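Sleep and Blood Pressure Medicine: Does the Hour Matter?
Speaker notes, Lavetton Community Health Series, Feb 19, 2022

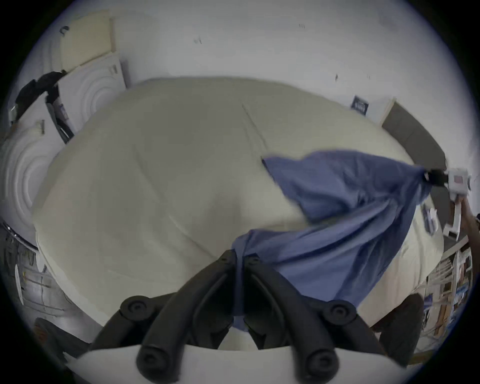
Blue cloth on a cream-colored mattress.

Slide 1. Opening
Thank the Uvmont library for the room. Talk runs 20 minutes, then questions. Remind people that I can't advise on anyone's own prescription. Pharmacist's desk is open until noon.

Slide 2. The question
Many people take their blood pressure pill with breakfast. Some are told to take it at bedtime. Patients ask which is better. Studies have not all given the same answer.

Slide 3. What happens at night
In most people, blood pressure drops during sleep and climbs again toward morning. In some it stays high. Doctors call the first group dippers and the second non-dippers. Say both words slowly, they come up again on slide 6.

Slide 4. The Wasel survey
We sent a form to 200 adults at the Wasel clinic in November. All were over 60 and on at least one blood pressure drug. We asked when they took it, how they slept, and how often they got up at night. It was a survey, so it can't show cause. Say this before showing the chart.

Slide 5. Water pills
A water pill taken late can mean more trips to the bathroom. More trips means broken sleep and a higher chance of a fall in the dark. Pause here. Usually someone has a story.

Slide 6. Home readings
Sit for five minutes first. Feet flat, arm resting at heart level. Take two readings, a minute apart, and write both down. A home cuff won't tell you if you are a dipper. That takes a monitor worn overnight.
Pass around the Koo log sheet. Keep 10 copies back for the afternoon group.

Slide 7. What to do now
Take it at the time your doctor gave you. Don't switch on your own. If you keep missing the evening dose, tell the clinic, as a missed pill may matter more than the hour.

Slide 8. Questions
If asked about melatonin: bring it up with the pharmacist, it can interact with some of these drugs. If asked about naps, skip to the spare slide.
Collect the pens.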